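# About Pokthorpe History Tutors

We teach history to people who have an exam coming and a source booklet they don't trust. Most are sixteen. A few are sixty, and they argue more.

Pokthorpe began when Modupe Afolabi and Darnell Park were marking the same pile of mock papers on the Chartist movement and noticed that nearly every answer said the source was "biased because it was written by a person". They marked 200 scripts. By the end Darnell had stopped writing comments and was simply underlining the word "person". They handed in their notice that December, which their head of department took rather well.

## What we teach

GCSE and A level, mainly British and European history from 1750 onwards. We do the Poor Law, the Corn Laws, suffrage, the Home Front and the General Strike. We will do the Tudors if asked politely, but Siu-fong Mok has views about how many Tudors one country needs and you'll hear them.

Lessons run in groups of up to 10, online or in our rooms above the old Dirnard shoe shop. Bring a pen. We still teach essay planning on paper, with crossings-out, and we read every source aloud at least once, including the dull ones. Parliamentary reports improve a good deal when Vaughn Okafor does the voices.

We don't predict grades. Parents ask, and we change the subject to attendance, where we can be more cheerful: it stood at 95 per cent last year.

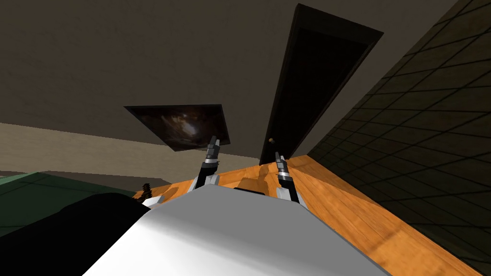 ## Who we are

Modupe runs the A level groups and sets the coursework deadlines, then defends them. Darnell teaches GCSE and wrote our booklet on handling sources, now in its second edition after a pupil found that the first had Peterloo in the wrong decade. Siu-fong looks after interpretation questions, the ones where two historians disagree and you have to say which is more convincing without sitting on the fence. Vaughn takes the adult evening class. Paloma Tillman answers the phone, does the timetable and is the only one of us who knows how the boiler works.

## Joining a group

Ring or write to Paloma. She'll ask which exam board you're with, and if you don't know, she'll wait while you go and look. The first 2 lessons are free, and you may leave after either of them without giving a reason. Vaughn would like one anyway.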